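Monday, November 19, 2018

I am home with my shoes off and a pot of tea going, and I want to get today down before it all runs together, because I know what I'm like and by Thursday I shall only remember the biscuits. It was the open day at Orudetti, the one I put my name down for back in the summer and then forgot about until the reminder came. I very nearly didn't go. It was raining sideways when I got up, and the bus to the Prydderch estate only goes once an hour, but I had told my sister I was going and she would have asked.

The place is at the far end of the estate, past the tile warehouse and the place that does the kitchens, and from the road you would think it was somewhere they kept paint. There was a woman on the door with a list and a box of lanyards, very cheerful considering the draught, and she told me I was visitor 36 and that there was coffee on the left. I had two cups. It was good coffee too, and I say that as someone who has been to a great many open days of one kind or another.

They began with a talk, which I had been dreading a little, but it was short and the young man giving it had obviously been told to keep to plain words. He said the whole idea of the Vusadero project, as they call it, is housework - clothes, bedding, putting things back where they live. Factories have had robots for years, he said, but in a factory the same part comes along the same way up every time, and a shirt on a bed has never once landed the same way twice. I thought of my own bedroom chair and felt rather understood. He told us they had 2,945 goes at picking up and folding clothes recorded before the summer, and this morning the number on the board by the door was 3,153, so they have been busy.

After that we were let loose to wander, and I went straight to the bedroom part, being nosy about other people's beds. They have a proper big one, with a lovely tall grey padded headboard that I would happily have taken home. The demonstrators work with hand-held grippers, black fingers on a white base, and you do the job with those in place of your own hands. I stood there far longer than I meant to. It is oddly restful watching somebody go carefully at a shirt. 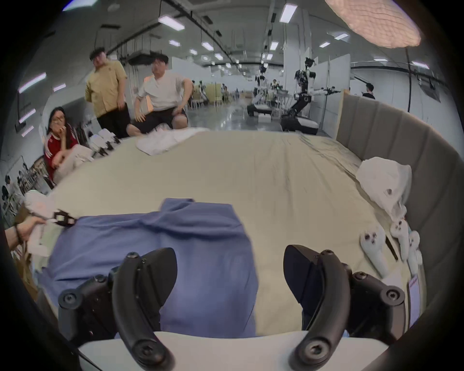

Why have a person do it at all, if the point is for a robot to do it? The robot learns from the person's goes, so somebody has to do the job many times over with the same sort of fingers the robot will have, and the computer works from those.

That was how it was put to me, anyway, and I asked twice to be sure I had it. It made me think of my grandmother teaching me to iron, standing behind me with her hands nearly on mine and saying nothing whatever until I got to the collar.

Then they asked if anyone wanted a turn, and there was the usual silence, everybody studying the floor, and I heard my own voice saying I would! Well. I have been folding clothes for the best part of my life and I was hopeless. They gave me a tea towel to start with, and I could get hold of one corner nicely, but the moment I went for the other I let go of the first. You lose all the feeling in your fingertips, that is the trouble, and you don't know how much you lean on that until it's gone. It took me 8 tries to get the thing in half, and even then it was more of a triangle. The demonstrator was very kind and said the first week is like that for all of them. My wrists are still telling me about it.

I had a good chat over lunch (egg sandwiches, and a very decent ginger cake) with a retired couple who had come over from the coast. She used to work in a hospital laundry and had opinions. She thought they ought to start with fitted sheets and get the worst over with. He wanted to know what it would cost, and was told there was nothing to sell yet and wouldn't be for a good while, and he seemed a bit put out, as if he had brought his chequebook.

There was a little stall from Custo as well, the firm that makes some of the finger pads, with a tray of samples you could squeeze. I liked the soft ribbed ones best and stood squeezing them like a child until I noticed there was a queue behind me.

I missed the ten past three bus by the length of the car park and had to wait for the next one, but the rain had gone off by then and I had saved a piece of the cake in a napkin. They are doing another day in the spring, with the kitchen part open, and I have put my name down again. I must tell my sister. I must also do something about that bedroom chair, though not tonight.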